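Chapter 4
Soft Things, Hard Things: Getting to Know a Material by Hand

When I was a boy in Carnville, my grandfather kept a drawer in his workshop that he called the bending drawer. Anything that gave a little when you pressed it went in there: jar seals, lengths of hose, the heel of an old boot, a bath toy that had lost its squeak. On rainy afternoons he would let me sort through it, and I would pull and twist and press my thumb into everything until it was time for supper. I had no idea that I was doing anything like science (I was mostly trying to stay out of the way of my sisters!), but I have come to think that I learned more about materials from that drawer than from my first year of college.

This chapter is about the kind of knowing that happens in the fingers. In Chapter 3 we weighed things and measured them, and we wrote down numbers, and those numbers will be useful to us again before long. Now we are going to put the scale back on the shelf for a while and ask some plainer questions. Does it give when you squeeze it? Does it come back to its old shape, and how quickly? Does it drag against your skin or slide away? You already answer questions like these every time you pick out a peach at the market, and all we are going to do is slow down and find good words for the answers.

You will need a few soft objects, a flat place to work, and a small whiteboard for your notes. My classes in Ocampo have always liked the whiteboard better than paper, I suppose because it is so easy to change your mind on it, and changing your mind is a large part of the work. Choose objects with an uneven outline if you can. A plain block feels much the same wherever you hold it, but something with a long flat body and a rounded, lumpy end will ask you to think about where you are squeezing as well as how hard.

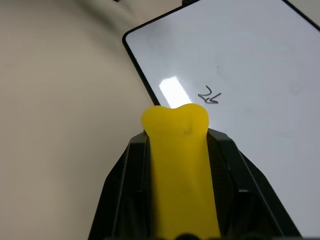 Figure 4.1 A soft-looking yellow object with a two-lobed tip, gripped along its flat body. A whiteboard lies behind it.

Before you read any further, take one of your own objects and hold it by its narrowest part for 30 seconds. Then let go and write down three words about it, any three, without worrying over whether they are the proper ones. We will come back to those words in Section 4.2, where we meet the terms elastic, plastic and viscous, and you may find that you were closer than you expected.

Abundio Cárdenas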